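Chapter 7
Teaching an Arm to Take Things Apart

Every builder reaches the point where the arm can pick up a foam block, put it down somewhere else, and do so all evening without complaint. Friends are impressed the first time. By the third visit they ask what it's for. This chapter is an attempt at an answer, and the answer is old computers.

A dead desktop tower is a fine thing to practice on. It costs nothing, it arrives whether you asked for it or not, and it is full of parts that were meant to come out by hand. Unfortunately the hand they had in mind had five fingers, skin, and an owner who could swear at it. Yours has a motor and a number for how far it's closed.

When Deepika Shenoy and I started on this in the shared workshop at Gollevus, we gave ourselves until the end of August to remove one stick of memory. We felt that was generous. A memory stick is held by a clip at the end of its slot, and a person frees it in about the time it takes to read this sentence. Our first working program ran to 237 lines and removed the clip.

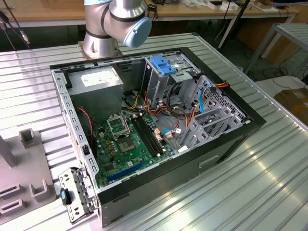 Part of the trouble was that we had planned for a computer as it looks in a parts catalog. A real one has cables, and cables go where they like. A memory slot is in the same place each time you look at it, give or take a nudge to the case. A power cable is in a new place each time you breathe near it. Code that trusts the first will be badly let down by the second.

So we will work in order of stubbornness. Section 7.1 covers holding the case still, a dull subject that cost us almost 200 failed runs before we took it seriously. Section 7.2 deals with finding the board and working out which way it is turned. Section 7.3 takes on clips and latches, and Section 7.4 takes on cables, as far as anyone can.

You will need the arm you built in Chapter 4, the stop button from Chapter 5 – wired in, please, and within reach – and a tower you don't love. Unplug it from the wall and leave the power supply closed. Nothing in this book requires you to open one, and it can hold a charge long after the plug is out.

Before you read on, take the memory out of your tower yourself, slowly, with 2 fingers. Write down each thing you did, including the things you did without meaning to. Réjean Arsenault, who shared our bench that summer, got his list down to four steps and was very pleased with it. Keep yours handy for Section 7.3, where we try to run his.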